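Gripper trials, February update for Awuor Mwaipopo

Hi Awuor – a quick one before the money meeting. We've been running the Brekela and Mesthorpe tips on the same arm, same drawer job, 1000 pulls planned for each. The Brekela set is through 940 of them and I'm pretty happy with it!

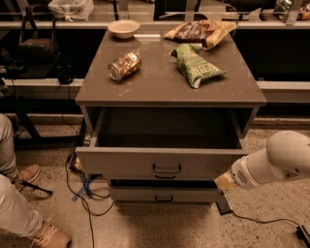
The drawer job has grown on me as a test. Grabbing a crushed can or a chip bag is one thing, but the U-shaped handle on the drawer leaves very little room for fat fingertips, and that's where the two sets really part ways. The Mesthorpe tips slipped 82 times so far (mostly on closing, oddly).

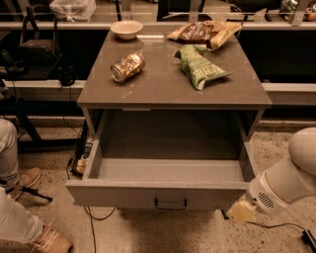

I'd also like to swap the controller for the Flondix one before we go on to the bags – the old one lags when the wrist turns, and I don't want to blame the grippers for that. It's $1725 with the cable kit. Could you tell me by Monday if the budget can take it?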